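Parallel gripper comparison (two-arm tabletop cells)

A parallel gripper comparison is a bench procedure in which two or more two-finger grippers are fitted in turn to the same pair of robot arms and put through the same set of handling tasks. It is used to choose a gripper for light work, to check a change of finger shape, or to find out whether a fault lies in the gripper, the wrist or the controller. The procedure set out in this article is the one generally called the Tellstead method, after the workshop where it was first written down.

Background

Earlier comparisons of small grippers relied on two measurements taken off the arm: closing force and opening width. Both are easy to obtain with the gripper clamped in a vice, and both say little about how the gripper behaves at the end of a moving arm. A gripper with a high closing force may still let a thin object turn between the fingers when the wrist changes direction. Lungile Msimang proposed that slip should be measured during a task that leaves a lasting mark, so that the result could be read afterwards without the need for a force sensor. Writing with a pen was chosen. The written line records small movements of the tool, and the pen itself is slim, smooth and light enough for almost any gripper to lift.

The first full series was carried out with the Valorum and Nkuna grippers. The Vimura controller was used for both, with the same speed limits and the same recorded paths. Kgomotso Magagula later added the two-arm tasks, in which one arm holds or steadies while the other works.

Equipment

The cell consists of two arms mounted at the near corners of a table, facing inward, so that their working areas overlap in the middle. The walls are plain and of one colour. A patterned table surface is permitted, but it must be the same surface for every gripper in the series, as the pattern affects how well the cameras find small objects.

Cables to the wrist are led along the outside of each arm with enough slack for a full turn of the last joint. A cable that pulls tight near the end of its travel adds a sideways load at the wrist, and this has been mistaken for finger slip on more than one occasion. The slack should be checked by hand at both ends of the path before power is applied.

Test objects are small whiteboards and whiteboard markers. The boards are of different sizes and may stand in a clip or be placed on the table. Markers are taken from a single batch where possible. Worn markers are thrown out, since a dry tip needs more pressure and so changes the load on the fingers.
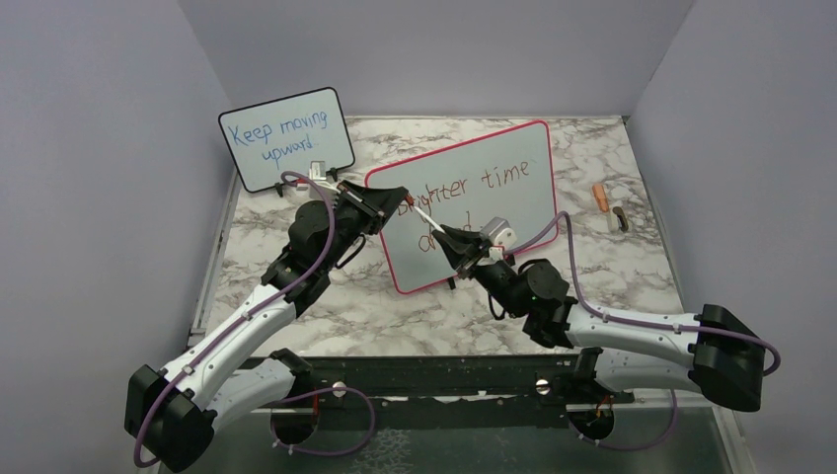 This page was last changed on 6 Apr 2018.

The writing task uses short phrases in ordinary handwriting, such as "Keep moving upward." Phrases are preferred to straight lines or circles because they contain sharp turns, stops and lifts close together. With a white marker held in the right gripper, the tip can be brought close to the fingers of the left gripper, which is the position in which contact between the two arms is most likely. Paths through this region are run at reduced speed until the finger lengths have been entered in the controller and checked.

Procedure

Each gripper is fitted to both arms and its zero position is set with the fingers closed on nothing. The tool point is then measured again. Skipping this step after a change of gripper is the most common source of poor results, as an error of 3 mm at the tool point is enough to lift the pen clear of the board or press it hard against the surface.

A series has four tasks, run in a fixed order:

Pick up. The marker is lifted from the table and held still. The angle of the marker is noted before and after the lift.

Write. A phrase is written on a board along a recorded path. The path is not corrected during the run.

Hand over. The marker is passed from one gripper to the other and back. Both grippers are closed on the marker for a short time before the first one opens.

Put down. The marker is laid on the table inside a set area and released.

The full series is repeated 21 times for each gripper. Fingers are wiped after every run, and ink on the finger pads is recorded as a fault of handling and not as a fault of the gripper.

Measurement

Three values are taken from each run: the turn of the marker in the fingers, the distance between the written line and the line written by the first run, and the time from the command to close to a steady grip. A turn of more than 45 degrees at any point ends the run. Runs ended in this way are kept in the totals.

Force readings from the controller are logged but are not used for ranking. They are worked out from motor current, and values from grippers with different gearing cannot be compared directly.

Results of the first series

The published table covers 189 runs, including repeats made after a change of finger pads. The Nkuna gripper closed faster and gave a smaller turn during the pick up task. The Valorum gripper was better in the hand over, where its wider pads kept the marker straight while the other gripper let go. Differences in the writing task were small and fell within the spread of a single gripper.

Flat rubber pads performed worse than grooved pads on both models -- a result that had been expected for the pick up but not for the writing task. A second set made in November with new pads gave the same order.

Limits of the method

The method applies to slim, rigid objects of low weight. It gives no guidance on soft goods, bags or objects wider than half the opening of the gripper. It also assumes that both arms are in similar condition. Where one arm has noticeable play in the wrist, the grippers should be exchanged between left and right halfway through the series and the two halves reported separately.

Msimang has noted that the written line shows the combined error of arm, wrist and gripper, and that a poor line cannot by itself be blamed on the gripper. A control run with the marker bolted to the wrist is now recommended, though few of the later reports include one.

See also

Finger pad wear
Tool point measurement
Two-arm hand over
Wrist cable routing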